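Line drying through the winter

We gave up the dryer in October. It was an old one that came with the house, and when the drum stopped turning I got a quote of 965 dollars to replace it with something similar and have the old one hauled away. I decided to put it off until spring and see how far a line and a rack would get us.

It's April now and we still don't have a dryer.

The main thing I learned is that indoor drying depends on air more than heat. I started out with the rack next to the radiator in the back bedroom with the door closed. Jeans took two days and the window was wet every morning. When I moved the rack to the hallway, where it's cooler but air moves between the stairs and the kitchen, the same jeans were done overnight. A small fan on low helps a lot. I bought a Stilov from the hardware store and it runs from dinner until I go to bed.

The second thing is the spin cycle. Our washer was set to 1000 and I had never touched it. Going one step higher took hours off the towels. I would not do that with sweaters.

Third is load size. I used to save everything up for one big day, which works fine with a dryer and badly with a rack. Now I do a small load every other morning before work. It's maybe 12 minutes of effort, most of it hanging.

Socks are still the worst part. A shirt is one hanger and you're finished. Socks are all handling, and they take up as much rail as anything else if you hang them one at a time. A hanger with clips solves most of it, and the whole thing can be moved when you need the rail.
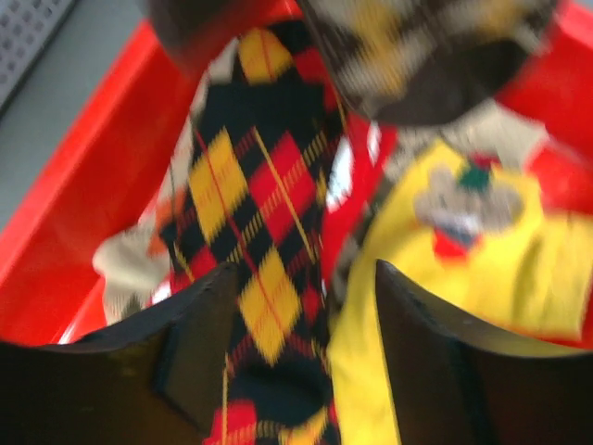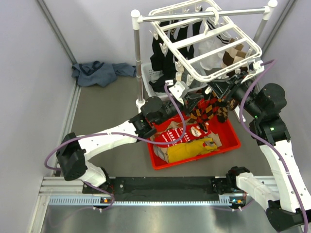
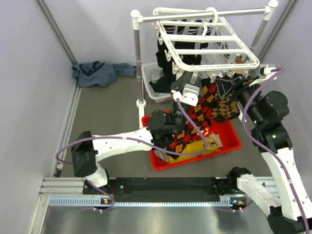

Socks in a red bin, and the rack with its hanger on the rail.

Delwyn Nepia wrote to me after my last post on this and disagreed about the fan. She thinks a dehumidifier is the only sensible choice once the windows are shut, and that a fan just moves the damp into the next room. She runs hers four hours a night and empties the tank in the morning – it's usually close to full. Her other point was that shirts should go on hangers straight out of the washer and never over a rail, as the crease across the middle doesn't come out without an iron.

She's right about the shirts. On the dehumidifier I'm less sure. Our house is drafty enough that the damp finds its own way out, and I don't want another thing humming in the hall. In a newer, tighter house I would probably buy one.

A few smaller notes. Turn pockets inside out. Put thick things at the ends of the rack where there's more air. Towels come out stiff, and a hard shake before hanging helps some. Sheets I still take to the laundromat on Stavside in the worst weeks, where a big dryer does both sets in 33 minutes.

The outdoor line went back up last week. The post on the fence side leans and needs to be reset before I trust it with blankets.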